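Hulon Shelf Set, version 2
October 2024

Simulated episodes of a single arm moving bowls in a kitchen, made before trying the same jobs on the home-built arm we call Flitley. The build lives in the Ledesma shared workshop. The kitchen is a model, and no real recordings are mixed in.

Contents

episodes/ one folder per episode, 58 in all
views/ rendered images
config/ arm limits, gripper width, light settings
splits.txt 49 episodes for training, 9 held out

Each episode folder has joint positions, gripper state and a short task line. Joint positions are logged 30 times a second. Angles are in radians and the gripper value goes from 0 (closed) to 1 (open).

Sample renders, all from the same kitchen:

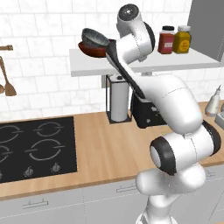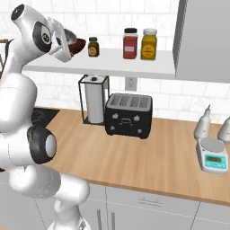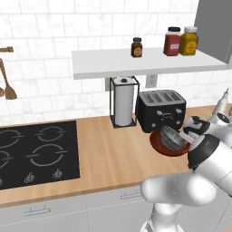
How it was made

The arm was driven by hand with a game controller through Irkeck, our small control script. Irkeck writes straight to the episode folder, so there is no export step. If the arm hit a joint limit the episode was thrown out and driven again. Pauses were left in - some are long, and you may want to trim them before training.

Version 1 from April had the shelf mounted too low in the model. Don't mix the two versions. The folder names overlap and the loader won't warn you.

Known problems

Contact between the gripper and a bowl rim is stiffer than it should be. Bowls sometimes jump a little at first touch.

Light is fixed. A model trained only on this set will probably do badly under the workshop lamps.

The gripper in config/ opens wider than the printed one on Flitley. Change max_open before you run anything on hardware, and keep a hand near the power switch the first time.

Loading

python load.py --root episodes --split train

Needs numpy and nothing else. Add --check to look for missing files first.

License

Free to use and change for any purpose. Please keep this file with any copy. Fixes to the contact settings are welcome - send them as a patch against config/ only, with the old values left in a comment.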